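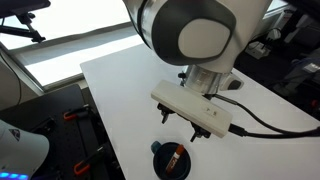 What should we budget for besides the arm and gripper on a small bench cell?
Allow for mounting hardware, cabling, spare fingertips, a wrist camera if you need one, and setup hours. Ask for each as a separate line in the quote.

We have two quotes, from Wosten and Esen. Esen is cheaper but lists the gripper as "optional". The job is light pick and place, pens into mugs and similar. Orders close on 13th December.
Ming-te Wan

Answers

Shu-fen Kuo
Compare them with the gripper included or the figures mean nothing. Check also:
- table and base plate, with clamps if you don't want to drill

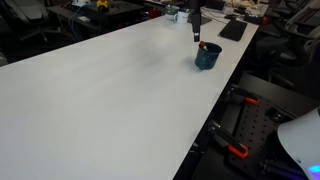 - cable length from gripper to controller, measured with the arm at full reach
- support after the first year

Fingertips wear. We keep 3 spare pairs and reorder each March. A gripper that holds a marker well may be poor on a mug handle, so get the stroke and the force range in writing

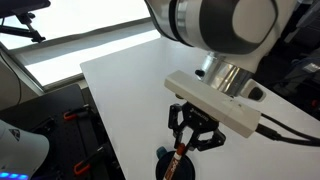

and have the supplier run your own parts before you sign. Wosten did this for us at no charge - it took 2 hours.

Cheuk-hei Yang
just get the cheap one, you can add stuff later
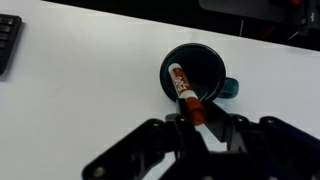
Ya-wen Ho replied that adding it later cost her 11 weeks, as the Esen flange needed an adapter that only Azar stocked.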